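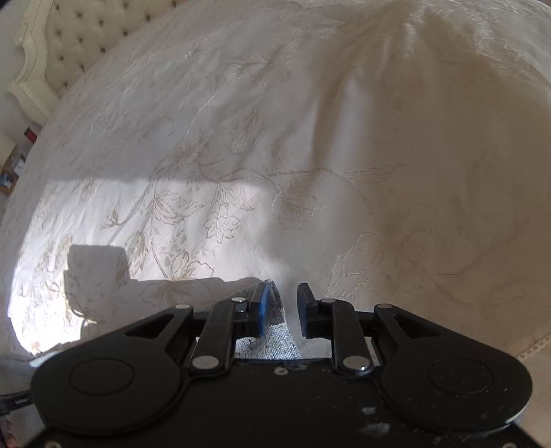
The embroidered bedspread, back on the bed in the spare room.

I've been sorting out the spare room since the start of December, in the gaps between other things. It's the room at the back of the house that gets the sun, and for most of the year it's where I put whatever I don't want to deal with. My sister is coming to stay after Christmas, so it has to be a bedroom again.

The bedspread was my aunt's. It came to me in a zip-up bag along with two tablecloths and a curtain I've never found the pair of. For years I kept it in the bottom of the wardrobe and used a plain duvet cover, as I thought it would be too much with the headboard. The headboard is already quite a lot, with the scrolled edge and all the buttons. I tried them together last winter and they were fine. The flowers are all stitched in creams and tans, so from the doorway you hardly notice them, and when you get close there are far more than you expected.

I'd been putting off washing it. The label has faded and I couldn't read the symbols. Emiko Oshima, who I used to work with, does a lot of hand sewing and I asked her what she would do. She said to test a damp white cloth on the back of one of the darker petals, and if nothing came off on the cloth, go ahead with cool water and very little soap. Nothing came off. I did it in the bath, which meant kneeling on a folded towel for longer than my knees liked. I changed the water three times. The first lot was grey.

Drying it took two days. It was far too heavy for the line at this time of year, so I laid it over two clothes horses pushed together on the landing and turned it morning and evening. If you do the same, put something underneath, because it drips for hours. I used the curtain.

I didn't iron it. Emiko told me you can iron embroidery from the back on a thick towel, but the thing is 228 cm wide and I don't have the patience. Most of the creases drop out in a day or so once it's on the bed. There is one long one that won't shift, running across towards the foot, which must be where it was folded in the bag for all that time. I've decided to leave it.

The headboard only needed the vacuum. I used the small brush attachment on the padded part and went round the buttons with an old soft paintbrush. Dust collects in the little pleats and you don't see it until you've cleaned one and can compare it with the next. The frame I wiped with a damp cloth and then a dry one. It took 15 minutes and I had been dreading it since the summer.

After that I used the bed as a table for the clothes. The wardrobe in that room had got so full that the door wouldn't close, and I'd promised my sister at least half the rail. I took everything out one armful at a time, which I'd recommend over tipping the whole lot on the floor. I've done it the other way and ended up sleeping on the sofa.

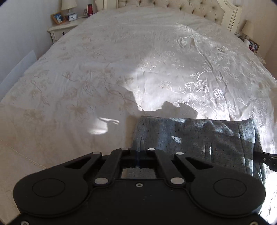

My rule was that each thing had to be unfolded, looked at in daylight and folded again before I decided about it. It sounds slow, but it stops me keeping things from habit. In a dark wardrobe everything looks all right. By the window you see the shiny elbows and the moth holes. Late morning is best in that room. By three o'clock at this time of year I need the lamp on and I can't tell navy from black.

The wool things went into the big Stavo boxes that slide under the bed. I bought two of them in the autumn when we were over in Clurkton, and they're deeper than I needed, so I have to lift the side of the bedspread right up to get them in and out. They do have proper lids, though. Summer shirts went on top of the wardrobe in a suitcase. I kept more than I meant to, mainly things in blue and grey, which seems to be all I've bought for the last ten years.

Two bags went to the charity shop and one to the textile bank. I got £15 for a winter coat from a woman down the road who had asked me about it twice before. The empty hangers filled a carrier bag by themselves.

What's left to do:

The curtains need taking down and shaking outside on a dry day.

The rug has to go back under the bed at an angle, or the door catches it.

I want a better bulb for the lamp. The one in it now is a Cinus and it's too yellow for reading.

There's a drawer of cables and old phone chargers that I've moved from one side of the room to the other without opening.

My sister will tell me the bedspread is too good for visitors and fold it up on a chair the first night, as she did with the quilt at our mother's. I've cleared a chair for it. She's staying until the new year and then going on to friends, and I think I'll leave the room made up after that, with the door open so the heating gets in. If I shut it again I know the ironing board will be in there by the spring.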